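Home Projects Reports People Contact
Search this site Enter keywords Go

Unden Office Refit – Progress Report to the Beyene Fund, December

Prepared by Tsegereda Lencho for Saulius Mets

You asked for a shorter report than the last one. The last one had a section on carpet, and I accept the criticism.

The grant covers the refit of our Sutisville floor: partitions, blinds, doors, lighting and shelving. Partitions are finished. Lighting is finished apart from the switch by the kitchen, which controls a light in the corridor and has so far resisted two electricians. Doors are mostly finished, in the sense that we have all the doors and most of them have handles.

Shelving went up in the back room in one afternoon and was full by the next morning. Gus Alcantara had drawn up a plan for what would go where. The plan is still pinned to the wall and people speak well of it. We have asked Gus to try again in the new year with labels, and with fewer categories than 14.
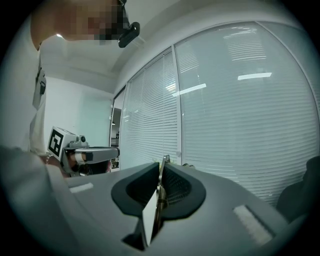 Blinds took most of our attention this period, and most of our patience. The supplier, Trondus, delivered 51 sets in the first shipment, and Fasil Gebretsadik spent a long morning matching them to a floor plan that used a different numbering system from the one on the boxes. The glass partition by the open doorway now has its white horizontal blinds, on the narrow panel next to the frame post as well as on the big one. People who wanted privacy say they have it, and people who wanted daylight have started leaving notes. We propose to let the two groups work it out until the next report.

Noise is better. Before the partitions, a phone call at one end of the floor was a phone call for everyone, and several of us know more than we should about Mihret Ejigu's roof. Mihret reports that the roof is fine now.

On money, we are under budget by 1104 dollars. I would like to claim this as good management, but most of it is the second door closer we never ordered. We ask permission to move the amount to the lighting line, where it will be spent on a third electrician.

Two items are behind schedule. The meeting room door sticks at the bottom and has to be lifted slightly, a skill that visitors do not have. The joiner has promised to plane it and has been promising since before the blinds came. The other item is signs for the rooms. We agreed on the typeface quickly and then spent three meetings on the names – I will spare you the shortlist, which includes a river and somebody's dog.

Work planned for the next period:

Meeting room door planed and rehung
Kitchen switch connected to the kitchen
Room signs ordered, with numbers if names cannot be agreed
Remaining handles fitted

Receipts for the blinds and the shelving are in the shared folder under Unden. The invoice for the handles will follow when the handles do.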